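Grostument Sloped Bin, Gray

Open-top bin with four walls that slope inward to a flat floor. Small parts slide down toward the middle and stay within reach, even when the bin is nearly empty. Used for blocks, bars, offcuts and other loose pieces that would get stuck in the corners of a straight-sided box.

The floor is metal and will scuff. Wear marks show up early and don't affect use. The walls are gray and wipe down with a damp cloth. Old stains on the inner faces may not come out fully.

The bin has no feet and no lid. On a smooth table it should be clamped. Two bar clamps on the far corners are enough for normal work, and the near side stays open for loading. Bar clamps are sold separately under the Mekden name.

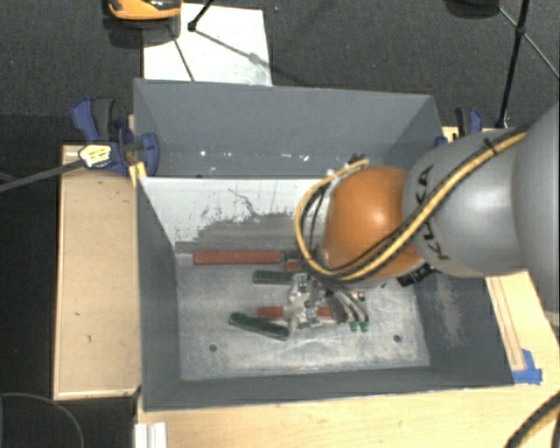

What to put in it

Best results are with pieces that can lie flat on the floor of the bin. Long bars are fine as long as they are shorter than the floor. Mixed colors in one bin are easier to sort by eye than mixed sizes. Don't fill above the top edge of the walls.

Ordering

Sold singly or in cartons of 10. Orders of 100 or more ship on a pallet and take 11 working days. Bins bought in different batches may vary slightly in shade.

Spare floor screws come in bags of 500, part name Osman. Tighten by hand only.

Care

Empty the bin before wiping it. Brush grit off the floor first, then use mild soap and water. Dry the floor before putting parts back in. Don't use scouring pads on the walls.

Returns

Unused bins can be returned in the original carton. Marks on the floor count as use. For questions about an order, write to Zulmira Meireles in sales. For damaged deliveries, write to Simão Henriques and include the carton label.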